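Tipoki community room: progress report to the Nurnosus Fund

Reporting officer: Kaisu Kauppinen
Date: 2025-06-18
Grant reference: 2446

1. Summary

The grant was given to refit the sorting room at Tipoki, where donated household goods are checked, cleaned and packed for people moving into a first tenancy. Work on the room itself is finished. The storage side is behind, mainly through a supply problem described in section 4. Spending is within budget and we do not expect to ask for more.

2. Work since the last report

The old trestles have gone. Two of them were passed to the scout hut and the rest went to the tip. The new work surfaces were fitted by Korach over two visits. Arvo Saarela was on site for both and signed off the second. On the first visit one surface was set too high for anyone working from a chair, and Korach lowered it without charge.

The walls have been painted, the radiator by the door has been moved, and the extra double socket has gone in next to the sink. The electrical certificate is in the folder with the invoices.

The sorting routine has changed along with the room. Goods used to be unpacked wherever there was space and then carried about until somebody found a home for them. Everything now comes in at the door end, is wiped down, and goes into a basket according to the room it belongs to: kitchen, bathroom, bedroom, or general. A full basket is checked against the list and boxed. Iida Niskanen wrote the lists and has revised the kitchen one twice, the second time to take out the potato masher, which people kept handing back.

3. Packs sent out

We sent out 99 starter packs in the period. The target agreed in November was lower, and the difference comes from one housing association placing a large order at short notice. We met it, but it used up most of our stock of towels and saucepans, and we have had to turn down some smaller requests for those items since.

Kitchen packs remain the most asked for. Bedding is the hardest to keep up. Donated duvets are often not fit to pass on, and we have started buying single duvets new out of our own funds. None of that cost is charged to this grant.

4. Storage and baskets

The original bid asked for plastic crates throughout. After a trial Carmela Cocco recommended open baskets for the sorting stage and lidded crates for the shelves only. The crates were awkward to see into when they stood side by side, and small items such as tin openers and plugs were getting left at the bottom. Minttu Huttunen approved the change by email and the cost was slightly lower.

The baskets have arrived and are in use. They have no lining. Carmela has asked for washable liners for the bathroom goods, and we think she is right, as toiletries leak. We would like to buy these from the equipment line if you have no objection.

The Grokel shelving has not arrived. It was due before the end of spring and the supplier has moved the date twice. The uprights are apparently in stock and the shelves are not. Until it comes, finished boxes are being kept in the corridor cupboard, which is full most weeks, and a few are in Arvo's office. We have asked for a firm date in writing. If we do not have one by our next meeting we will cancel and order from another firm.

5. Spending

The work surfaces and fitting came in on quote. Painting was done in-house and cost only the materials. The baskets, labels and cleaning supplies together came to 716 euros. The shelving deposit has been paid and the balance is due on delivery. There is a small underspend on electrical work, as the second socket on the window side was not needed.

A full breakdown is attached with receipts. One receipt, for the label holders, is a copy. The shop reissued it after the first was lost.

6. Problems still open

The shelving, as above.

The room is warm in the afternoon with the door shut, and the window only opens part of the way. The landlord has been asked to look at the catch.

Labels do not stick well to the baskets. We are trying tie-on card tags, which hold but get bent.

We are short of people for the early session. Iida has been covering it alone on some days, and we have agreed with her that this should stop by the end of the summer.

7. Photographs

Joints between the grey panels, then a dark woven basket on a white tabletop.
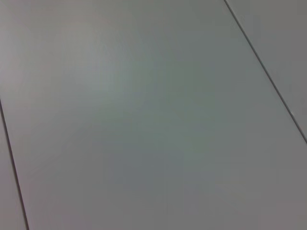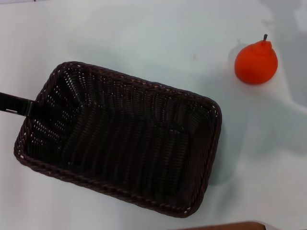

8. Next period

We plan to have the shelving up and the corridor cupboard cleared, and to settle the labels one way or the other. Minttu will go through the lists with the housing officers, who have asked whether a cleaning pack could be added. We would need a regular source of buckets and mops before agreeing to that, and will cost it before we come back to you.

We would also like to hold 4 open mornings for donors, so that they can see which goods we can use. Dates will be sent separately once the early session is properly staffed.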